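Home | Guides | Care and Cleaning | Parts | Contact

Doltcombe Desk Table: Set-Up and Everyday Care
Section 4. Clearing, Cleaning and Settling In the Top

December
By Hanna Nechyporuk, with notes from Fulgencio Chávez

Print this section | E-mail this section

By now your table should be standing on its own feet and you have earned a cup of tea (on a coaster, please, until you have read the rest of this section). What follows is the part of the guide most people skip, and I do understand why, but a pale wood top repays a little attention in its first weeks more than at any other time in its life. Set aside 20 minutes for the first cleaning. After that it goes much more quickly.

4.1 Before you begin

You will need two soft cotton cloths, a bowl of lukewarm water, a few drops of mild dish soap, and something to hold the odds and ends that live on the table. A small basket with a handle is ideal, because you can lift the whole collection away in one go and put it back just as easily. If you bought the Sirko care kit with your table, the two cloths are already in it, folded under the booklet.

Note: The top has rounded corners and a round cable hole toward one long edge. We suggest turning the table so that the cable hole is on the side away from your chair. It keeps cords out of your lap, and it puts the smoothest run of wood where your arms will rest.

4.2 Clearing the top

1. Unplug any lamp or charger that runs through the cable hole and draw the cord out gently from above. Pull by the cord's thick end, never by the thin part.

2. Set the basket on one side of the table, well in from the edge, and gather the small things into it one at a time. Little bottles, pots and cups should be picked straight up off the wood and carried over. Please don't slide them! A bit of grit under the base of a small cup will leave a scuff you will be looking at for years.

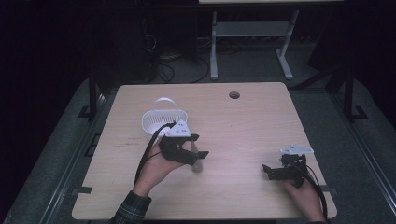
3. Carry the basket to a shelf or a chair. Larger items can go on the floor, provided they are dry underneath.

4. Run your palm lightly over the bare top. You are feeling for crumbs, sticky spots and anything rough. Brush loose crumbs off with a dry cloth before any water comes near the table.

Caution: Take off rings and watches with metal bands before you do this. Fulgencio has repaired more tops scratched by watch buckles than by anything else, and he would like me to say so in capital letters, but I have talked him out of it.

4.3 Washing

5. Dampen the first cloth in the soapy water and wring it out until it no longer drips. If you are wondering whether it is dry enough, wring it once more.

6. Wipe in long strokes that follow the grain. Start at the far side and work toward yourself, letting each stroke overlap the last a little. Go carefully near the cable hole and wipe away from it, so that water doesn't collect under the rim.

7. Dry the top straight away with the second cloth, again following the grain.

8. Now crouch down until your eyes are nearly level with the wood and look across it toward a window or a lamp. A low view shows you what you will miss from standing height — streaks of soap, a dull patch, a ring from last night's glass. It is also, I think, the nicest way to see the grain. On a pale top the lines come at you in long curves, some of them broad and wavy and others thin and nearly straight, with lighter bands in between that brighten when the light catches them.

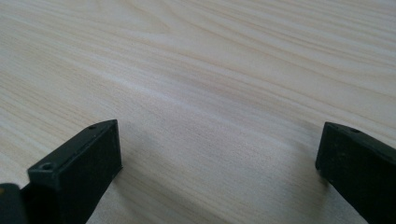 Those lighter bands are part of the figure and no amount of rubbing will even them out, so please be kind to your elbows and leave them be. A soap streak, by comparison, will disappear with one pass of a clean damp cloth. If it doesn't, move your lamp and look again before you reach for anything stronger.

4.4 Marks and smudges

9. For a dark smudge, try a barely damp cloth first, then a single drop of dish soap on a fingertip, rubbed along the grain. Wait until the wood is fully dry before you decide whether it has worked.

10. Small scuffs can usually be left alone. If one bothers you, Plalta touch-up wax in the palest shade may be used sparingly, buffed with a dry cloth and left overnight.

Caution: Do not use scouring pads, bleach or furniture polish containing silicone. Do not sand the top by hand without reading Section 13, and do not use anything coarser than 400 grit even then.

4.5 Putting things back

11. Wait until the top feels dry all over, then thread your cords through the cable hole and return the contents of the basket, lifting each piece into place.

12. For the first few weeks, move lamps and trays to a new spot now and then, so that the wood can mellow evenly. Felt pads from the Flaller range fit most lamp bases and peel off cleanly.

Continue to Section 5, Tightening the Legs.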